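I have been meaning to write up the cloth basket for ages, and the new sink has finally pushed me into it! If you only change one thing in your kitchen this winter, make it the way you look after your cloths. We used to get through a roll and a half of kitchen paper a week. Now a roll sits on top of the fridge from one month to the next.

## Start with old cotton

Forget the shop for the moment and go through the airing cupboard. Worn pillowcases are wonderful (the thinner the better for glasses), and so are T-shirts that have gone at the neck. Cut them into squares the length of your forearm and don't bother hemming anything from a T-shirt, it just curls up a bit and stays put. Woven cotton does need a hem, or pinking shears if you have them. Mine were my gran's, bought in 1939, and they still go through four layers.

Towels make the best floor cloths of all. Mabli Rowlands told me to cut them down the middle and sew the outside edges together, so the worn part ends up at the sides. It works a treat!

## One colour, one job

Darker reds and pinks for worktops and tables, white for drying up, anything stripy for the floor. The children picked it up in a day, and guests get it if you tell them once. New dark cloths want a wash or two by themselves before they go anywhere near the white ones.
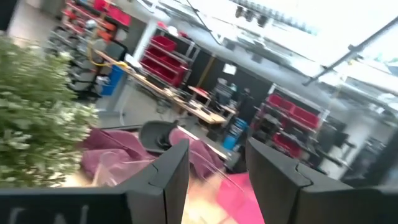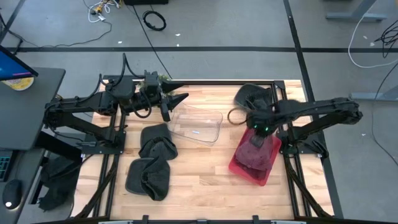 *Pink fabric in the first, a maroon cloth and a red tray in the second.*

## Washing

- Shake crumbs out over the bin first. They clog the filter otherwise.
- Rinse anything greasy in hot water with a drop of washing-up liquid, and wring it hard.
- Hang wet cloths over a rail until wash day. A heap of damp cotton smells by morning.
- Hot wash, ordinary powder, no fabric softener ever. Softener coats the cotton and it stops soaking things up.
- If they've gone stiff, try a soak overnight in a bucket with two big spoonfuls of washing soda. I was amazed the first time.

Don't mix soda or vinegar experiments with bleach, please. Pick one and rinse well.

## Wiping down a wooden top

Wring the cloth until it barely drips, go with the grain, and dry straight after with a second cloth. For stuck-on dough, lay the damp cloth over it while you make a cup of tea, then lift it off with a plastic scraper. Rings from mugs will often come up with fine sandpaper and a rub of oil. Do a test patch at the back first, and let the oil sink in overnight before you put anything on it. Oily rags should be dried flat outdoors, never scrunched up in a bin, as they can heat up and catch fire.

## When a cloth is past it

Holes mean it goes in the shed for bike chains and paint tins. Jahangir Siriwardena stuffs his into a draught snake for the back door, which I am going to copy as soon as I've got enough!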